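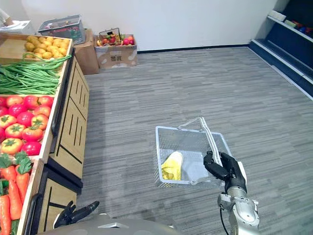
Which vegetables should not be stored together in a cold pantry?

Posted by mudroom_pat in Kitchen & Pantry

We moved into an older house near Wadgate and it has an unheated pantry off the back porch. It stays cool from fall until March. I would like to buy potatoes, carrots, tomatoes and green beans in larger amounts and keep them in there so I only shop every couple of weeks. Last January I put everything in one crate and lost most of it. The potatoes had sprouted and the carrots were limp. What can share a shelf and what needs to go in the fridge? The pantry has one small window and three shelves.

Esko Kettunen
3,061 posts

Potatoes and carrots can both go in the pantry, but handle them differently.

Potatoes want dark and cool, with some air. Use a paper sack or a slatted box with a cloth over it, and cover that window. Light turns them green, and green ones should be thrown out. Do not wash them first. Keep onions and apples on another shelf or in another room.

Carrots need moisture. Cut the tops off the day you bring them home, leaving a stub, or the greens will pull water out of the root. Pack them in damp sand in a bucket with a loose lid. I have kept them 2 months that way. In the fridge, a plastic bag in the bottom drawer works fine.

Tomatoes do not belong in there at all. Leave them on the kitchen counter, stem side down, and eat them within the week. If they get very ripe, move them to the fridge for a day or two.

Green beans are a fridge item. Put them in a bag, unwashed, and use them in under a week. If you buy more than that, blanch for 3 minutes, cool in ice water, dry and freeze.

Hang a thermometer in the pantry before you buy anything. Mine dropped below freezing one night and I lost a whole sack.

tilly_b

I just put everything in the fridge and it's ok. Potatoes got kind of sweet though.

Harlan in Skastora

Agree with Esko on the sand. A 30 quart tote is plenty for two people. Check the potatoes every week or so and take out any soft ones, the smell gets into everything else.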